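FOR IMMEDIATE RELEASE

Henia Opens a Repair Bench for Things People Had Given Up On

June 1, 2021 — Henia, the neighborhood repair shop that has spent years politely telling customers to put the lid back on, will now let them take it off themselves. The Henia Open Bench gives members a clean white table, a set of drivers and as much time as one stubborn screw requires.

Membership covers 60 minutes at a time, which the shop considers enough for one small enclosure or one long argument with it. Members may bring their own tools. They may also borrow ours, provided they can be persuaded to let go at the end. The black grip with the crosshatched texture and the ring of white dashes has already become the one people reach for first.
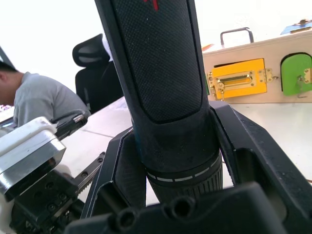 What Is on the Table

The bench runs across two white tables pushed together. The front one is for work. The back one is for everything that drifts there, a category Henia tried to regulate in April and has since decided to respect. Window light comes free with membership, as does the view of the tree.

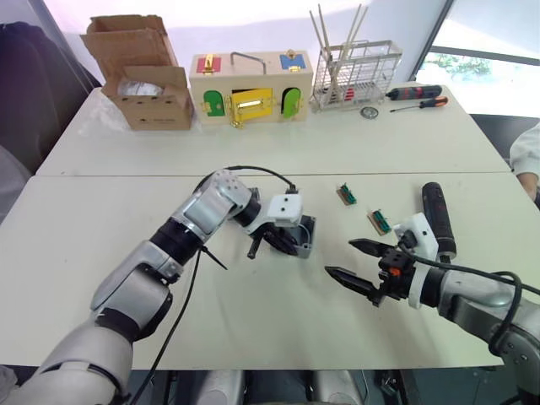

The back table at the Open Bench, with screwdrivers, a washer and the wooden lock box.

The lock box, with its small doors, hooks and sliding bolt, is open to all ages. Henia recommends it as a warm-up. Adults who find it too simple are invited to try the yellow door before saying so.

Beginners start on a small gray box with a red detail on its side and a lid held down by screws. It has been chosen because it is dull. A dull box does not distract anyone from learning which way is loose.

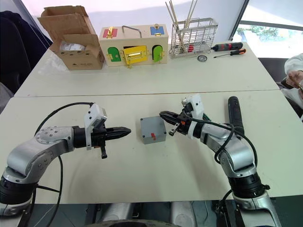

By the Henia press desk

The course that goes with it is called Varkeo and runs for 4 evenings. The first is spent on fitting the bit to the screw, a subject most people believe they have mastered until they meet a deep recess in a corner. Students learn to keep the shaft upright, seat the tip fully and turn only then.
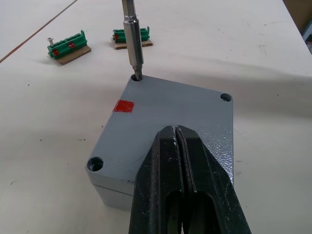
Later evenings move on to finding the right driver for the job, putting screws somewhere they can be found again, and closing the lid with nothing left over. Certificates are not awarded. Students do get to keep any washer they can prove is theirs.

The Open Bench was set up with Pfister, which supplied the tables, and Nosine, which supplied 200 assorted screws and has asked that we stop calling to say thank you. Each session is limited to 2 members per table.

Places for the first Varkeo course can be reserved at the shop counter. Press visits are welcome during opening hours. Visitors who bring a broken toaster will be treated as members.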